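Cloltwood Institute for Workplace Automation
Open Calls

Call for Participants: Working Group on Good Practice for Hand-Held Gripper Work at Tables

The Cloltwood Institute for Workplace Automation invites applications from persons wishing to take part in the drafting and trial of a practice guide for hand-held gripper work. The guide will carry the working title Atum and will apply to recording sessions in which an operator performs everyday table tasks with a two-finger gripper fitted with a camera. Applications close on October 11, 2025.

Background

Recordings made with hand-held grippers are now used at many sites to teach robots how to pick up, move and put down common objects. The sites that make these recordings differ widely in how they prepare a table, how they look after the gripper and what they write down at the end of a shift. An earlier review by the Institute examined 820 session records from sites in Flesby and Sepúlveda. The review found that the records seldom stated the condition of the work surface or of the finger pads, and that operators at different sites used different words for the same fault.

The Institute's Standards Office has therefore been asked to prepare a short guide in plain language. The text will be drafted by the Office under the direction of Hrefna Arnardóttir and tested by participants before it is adopted. Participants will be expected to work with the draft at the table, to report where it cannot be followed, and to propose better wording.

Scope of the work

The working group will consider the following subjects.

1. Condition of the work surface. The draft asks operators to look over the table before each session, to note marks and loose debris, and to enter them in the session record before any cleaning is done. Participants will help to settle which marks must be recorded and which may be passed over. Small dark specks and streaks on pale wood are a particular point of disagreement among the sites consulted.

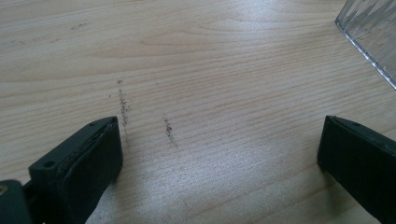
Open gripper fingers over a wooden tabletop with two dark, speckled marks.

2. Condition of the gripper. The draft sets out an inspection of the finger faces, the edges of the pads and the visible fasteners. It does not yet say how much wear is acceptable. Participants will be given a set of worn pads to grade independently, and their grades will be compared before any limit is written into the guide.

3. Objects at the edge of the work area. Clear plastic containers are difficult to judge by camera, and their position is often left out of the record. The group will test a simple method for recording containers and other objects that stand partly outside the camera's view.

4. Openings in the table. Many office tables have cable holes. The draft requires that each opening be noted, and that small parts be kept at a stated distance from it. The distance has been left blank pending trials.

5. Background and privacy. The draft requires operators to review what the camera can see beyond the table, including the floor, nearby furniture, cables, footwear and printed labels. Participants will advise on what should be moved before recording, what may remain, and how consent should be obtained where a person may come into view.

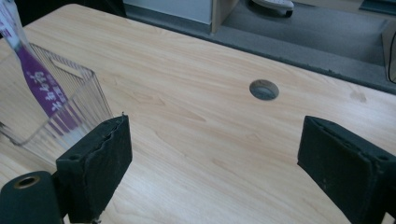 Gripper fingers at a table with a cable hole; clear ribbed container at left, carpeted floor beyond.

6. Ending a session. The group will review a closing checklist for the gripper, the table and the record. Comments are especially welcome on the order of the steps and on the time allowed for them.

What participants will do

Participants will attend 5 working days at the Cloltwood site, spread over the trial period. Each day consists of a morning at the table and an afternoon of discussion and written comment. Between working days, participants will read one revised section of the draft and return comments on the form supplied. The final reading of the guide is planned for May.

Table work is done seated or standing, as the participant prefers. Instruction in the use of the gripper is given on the first day by Bent Hallgrímsson, Session Supervisor. Participants may stop at any time during a recording and are not required to state a reason.

Who may apply

Applications are invited from:
- operators with experience in hand-held or remote gripper work;
- persons responsible for safety, quality or training at a workplace that uses automation;
- persons with no experience of robots who are willing to follow written instructions and comment on them.

4 places are reserved for applicants in the last group. Applicants must be at least 18 years of age and able to read and comment on a draft in English. Applicants who need changes to the seating, table height or lighting are asked to say so in the application, and the site will be arranged accordingly.

Terms

Participants receive a fixed payment for each working day attended, together with travel costs on the Institute's usual scale. Payment is made in full for a day that the Institute ends early. No payment is made for comments sent outside the agreed form.

Recordings made during the trials are held by the Institute and used only for preparing and testing the guide. Any other use requires the participant's separate written consent. A participant may ask for a recording to be withdrawn up to the date of the final reading. Names of participants will be listed in the guide only with their permission.

Participation does not create a contract of employment. Staff of firms that supply grippers or finger pads to the Institute may apply, but must declare the connection and will not take part in grading worn pads.

How to apply

Applicants should send a letter of no more than one page stating their experience, the group under which they apply and the subjects listed above that interest them most. A sample of a checklist or work instruction written by the applicant may be attached. Letters should be addressed to Nanna Bisgaard, Standards Office, and marked with reference number 2118.

Applications will be read by Didier Chevalier and Teodoro Mercado. All applicants will receive a written reply. Those selected will be sent the current draft, the consent form and directions to the site, and will be asked to confirm their place in writing before the first working day.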